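Second shooter wants 2504 files culled by me, normal??

severo_weddings
Posted 3/31/19
Quick one, need to answer her tonight. Hired a second shooter for a February wedding at the Plindetti barn. Eight hours, flat rate. She handed over the cards, 2504 frames, zero culling. Our email said "second shooter delivers selects." She says selects means whatever she didn't delete in camera. Couple is waiting on their gallery. Do I cull and eat the time, or send them back?

brerkel
Cull them yourself. Always. I never let a second pick for me, they toss the one frame where the grandma is laughing. Cards at the end of the night, pay, done.

severo_weddings
Normally yes. But I payed extra because culling was included. $556 on top of her day rate.

brerkel
Ok that changes it. Missed that part.

Abubakari
Did you write down a number? "Selects" means nothing. My contract says 2 weeks, max 959 frames, closed eyes and test shots removed. Weird number I know, long story from an old album job. Point is it's a number.

severo_weddings
No number. Just "selects." Dumb on my part.

fernhollow_photo
Then she didn't break anything. Sorry. You had an email and a vague word in it. I second a lot and if somebody wanted a hard cull they'd have to say so up front. Leaving RAWs in is safer for everyone, what if your main card had died.

brerkel
Disagree. Extra money was for extra work. She did none. Deleting a few blinks off the back of the camera isnt culling.

fernhollow_photo
Depends what the extra was called on the invoice.

severo_weddings
Just looked. Invoice says "file prep." Ugh.

Abubakari
File prep could be renaming and syncing clocks. Did she sync clocks?

severo_weddings
Nope. Hers is off from mine by enough that the ceremony is all shuffled. So no prep at all really. 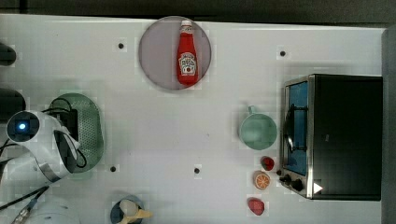 Sumeya Endale thinks the clock thing is your way in. Forget the word selects, you'll argue over that till summer. Invoice says file prep, files weren't prepped, so ask for half back or ask her to do it by the weekend. And keep it friendly, small town, you'll be at the same venues all season.

severo_weddings
That's fair. Worried about the couple though. They were told four weeks, I'm at the end of it.

brerkel
Then cull it yourself and get the money back. Don't send files back to someone who's already annoyed, you'll wait forever. Fix the time offset first, takes a minute. Find one shot you both have, the kiss or the first step down the aisle, match those, shift the rest.

fernhollow_photo
Agree with the offset part at least. Still think asking for all of it back is harsh.

severo_weddings
Asking for half. Emailing now. Culling tonight, sneak peek to the couple in the morning. Abubakari can I steal your contract wording?

Abubakari
Sure, will message it. Change the number lol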